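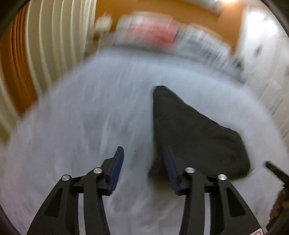

Folding line: your questions
Bremwood laundry and linen, staff page. Updated February 9, 2018

What's changing?
Folding and sorting of small dark items goes over to the Hukar arms, in stages. Sheets and duvet covers stay by hand for now.

When?
Carnegie site first, already started. Multow in October. Dates for the others not fixed.

Am I losing my job?
No. No one on the folding tables is being let go. 6 posts change title, same grade, same pay. If yours is one you've had the letter. If you think you should have and didn't, ring the office.

Why are people going round with hand-held grippers?
To show the arms how it's done. You pick up a cloth with the gripper, fold it, put it down, next one. The arms learn from that. Each cloth needs doing a lot of times, we're after 1000 folds before an arm gets a go on its own.

Do I have to do it?
No, ask your shift lead to be taken off the list. Paid at normal rate plus the training allowance. Sessions are 80 minutes then a proper break.

My hand aches after.
Stop and report it. Swap hands if you can. We've asked for a lighter grip, no news yet.

Does it record me?
It records the gripper and what's in front of it. Voices no. Not used for timing anyone or for appraisals, thats written into the agreement with the union.

Why black cloths?
Dark ones are harder for the arms to see folds in. Kitchen and salon work is mostly black and we get more than 200 bags a week of it.

Will targets go up?
Not this year. Review after Multow is up and running, and reps will be in the room.

What if an arm jams?
Red button, step back, call maintenence. Don't pull the cloth out yourself.

Can I move to another job insted?
Yes, dispatch and repairs both have places. Form is in the canteen, hand it in to the office.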